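Week 2 handout, shapes and sorting — 02/05/2019

Right, a few of you asked for my notes from the sorting session, so I've typed them up more or less as I said them. Sorry about the spelling, I did this on the train back from Karnness.

## Before you start

You want a tray, a board or a bit of table with a clear edge to it, and a handful of solid shapes. Ours are plastic and bright: hearts, stars, cylinders, cubes, prisms. I like a wooden board best (it shows the colours up nicely and children seem to understand straight away that the work happens *on the board*). Kadri Rätsep uses a felt mat at Hedport and swears by it, so try both.

Set most of the shapes close together in one corner and leave a couple standing on their own. Then ask something very open, like "which of these go together?", and wait. Really wait! I timed myself once and I'd jumped in after two seconds.

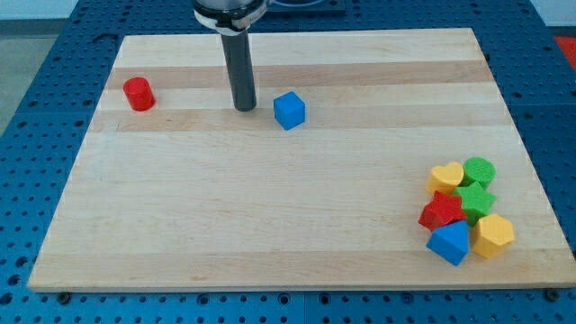

You'll nearly always get colour first. A red star and a red cylinder are "the red ones", and that's a perfectly good answer, so say so. The fun starts when you pick up a green star and ask where it wants to live. With the other star? With the green cylinder? Some children will happily move it back and forth for ages, and I'd let them.

Words worth slipping in as you go:

- **face** — the flat bits
- **edge** — where two faces meet
- **curved** — for the side of the cylinder
- **prism** — they love saying it

Please don't correct "round square" or "pointy box" on the spot. Write it down, it's gold for your observation sheet.

## For next time

Read Ursina Ruchti's chapter on sorting, pages 27 to 38, and stop there (the bit after is all assessment and we'll get to it later). Try the activity with one child, or a willing grown-up, and jot down the first thing they group by and the first thing they change their mind about. Half a page is plenty. Bring your own shapes if you've got them, and put your name on the bag!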